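Cinen two-arm bench kit, reviewed after a season of cloth work

The Cinen kit is sold as a complete two-arm station for teaching robots to handle soft goods. You get two arms, a pair of gripper fingers for each, a controller box, mounting clamps and the Usum software for recording and playing back moves. We bought ours in December and have logged 577 recorded folds on it.

Setup took one person most of a morning. The clamps are good and hold on a tabletop without slipping. The cable guides are poor. Two of them popped off in the first week and we went over to cloth tape.

Teaching a move is simple. You guide both arms through it, save the run, trim the ends and play it back. Usum keeps the two arms in step well. Where it falls short is editing. If one finger comes in too high, you can't fix that one point. You have to record the whole pass again.

The fingers are long and taper to a flat tip, so they can come in low along the table. For cloth, the approach that gave us the fewest misses was to bring both fingers in from the ends and press the fabric inward until it bunches up enough to grip.

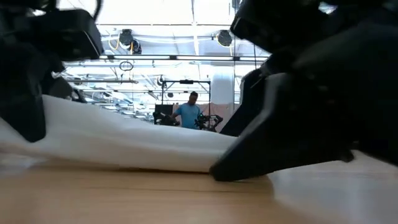 Svenja Buschmann wrote in after the first version of this review to say that her kit did well on towels and badly on thin cotton until she cut the closing speed to 8 on the Usum scale. She also thinks the standard fingers are too hard at the tip and has switched to the padded set from Godska.

We tried her speed setting and it helped. At the default of 14 the fingers tend to push thin fabric along the table before it has a chance to fold. At 8 it mostly stays put. We have not tried the padded tips, which are sold separately for both arms.

Noise is low enough to talk over. The fingers show scratches but no bends. One joint cover came loose and Vukčević, the dealer we bought from, mailed a new one free of charge. Their phone support is slow before noon.

The manual covers installation properly and then gives cloth a single page. Most of what we know came from trial and error. Log files are numbered and stop at 1028, after which you must export and clear them.

I would buy it again for towels, napkins and other flat pieces. For shirts, wait until Usum lets you edit single points.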